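A white worktop is a lovely thing to have and a bit of a tyrant to live with, as anybody who has put down a mug of beetroot soup on one will know. Ours came from Aravena, in a matt finish, and I have grown very fond of it over the years -- but it does like a steady routine.

**Every day**

Wipe it over with a soft cloth wrung out in warm water and one small drop of washing-up liquid, then dry it with a clean tea towel.

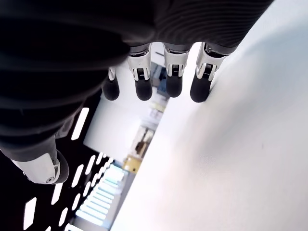 The drying is the bit people skip, I'm afraid, and a matt top left to dry by itself will nearly always go streaky. Work from the back towards you, and turn the cloth over once it starts to look grey.

**Faint smudges and stubborn marks**

Mix a little bicarbonate of soda with water until it looks like thin custard, dab it on, and go and have your tea. After 6 minutes, rub gently in circles and rinse well. Please keep scouring pads away from it, however tempting they look!
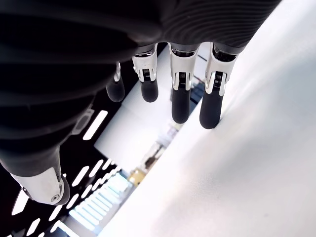 *Words by Hettie Marlow, household tips editor, Kutcombe Home Pages*

Do the edges too, while you have the cloth in your hand. Crumbs and greasy fingerprints gather along there, and an old soft toothbrush (I keep mine in a jar under the sink) will get into any join. I save that job for Sunday, with the wireless on.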